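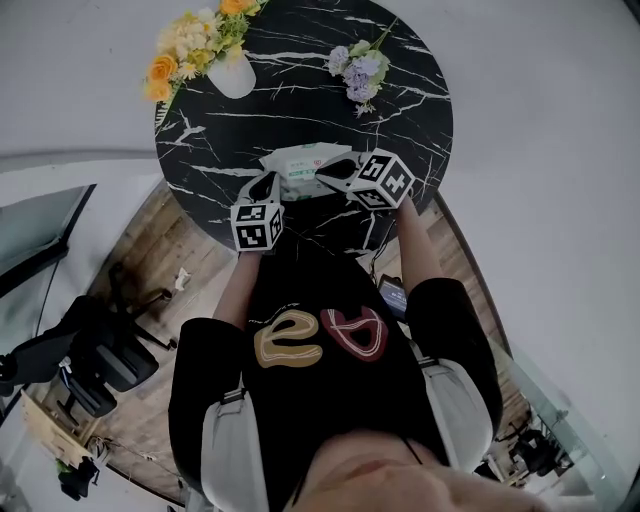
The round table midway through a reset, with the flowers at the back and a soft white pack near the edge.

Table Reset FAQ

I get a lot of the same questions about how I keep one small table usable for work, dinner and everything else, so I've put my answers on one page. I add to it when something new comes up, and I take things out when I change my mind (the coaster section is gone, please stop asking about the coasters).

What do you mean by a "reset"?

I mean getting the table back to flowers and nothing else. Mail goes to the desk, cups go to the kitchen, and the top gets wiped. I do it once before dinner and sometimes again before bed if I've been snacking.

How long does it take?

Five minutes on a normal day. If I've let it go over a long weekend it's more like 42, and I know that number because I once set a timer out of spite.

Doesn't a black tabletop show everything?

Oh yes. Crumbs, dust, fingerprints, the ring from a glass you could swear had a dry bottom! The white veining in the marble pattern hides a little, mostly flour and lint, but sticky spots show up the second the lamp is on. I still love it. My last table was a pale one from a secondhand place in Okeden and it hid dirt so well that I stopped cleaning it.

Wipes or a cloth?

A damp cloth for the whole top, wipes for single spots. If you use wipes, go over the area with a dry cloth afterward or you'll see streaks on anything dark. Check the label against whatever your table is made of, too. Real stone can be fussy about acidic cleaners, and I wouldn't put lemon or vinegar anywhere near it.

Where do you keep the wipes?

Not on the table, in theory. Mine live on a shelf by the door and come over when I need them. Press the flap down all the way when you put them back. I lost most of a 100-count pack last July by leaving it open near a sunny window, and I'm still annoyed about it.

Are the flowers real?

No, they're artificial, orange and yellow and cream with some green leaves. I wanted something warm against the black and I forget to water things. The white vase was the only piece I bought new.

How do you clean fake flowers?

Take them outside and give them a good shake, then use a soft dry paintbrush on the petals. For greasy dust I dab with a barely damp cloth, and I try it on the back of a leaf first in case the color comes off. I do mine every 3 months or so. The cream ones always need it most.

What about the loose purple stem?

The lavender-colored one! It goes in and out of the bouquet depending on my mood. Some weeks I like it in the middle of the orange and some weeks it looks awful, so it lies next to the vase until I decide.

Why a round table?

The room. I had a rectangle in my Protville apartment and walked into the corner of it constantly. A round one lets me roll the office chair past without catching anything, and you can squeeze in an extra person if everybody likes each other.

Does the rolling chair hurt the wood floor?

It can. Grit stuck in the casters is what does the scratching in my experience, so I flip the chair over and pick out the hair and crumbs when I sweep. Softer casters help if yours are the hard kind.

What about scraps that land on the floor?

Floor goes last, always. I let everything fall while I'm doing the top and pick it up at the end, so there's usually a bit of crumpled something down there until then.

Can I ask you about my own table?

Sure, use the contact form. Tell me the size, what the top is made of and what keeps piling up on it.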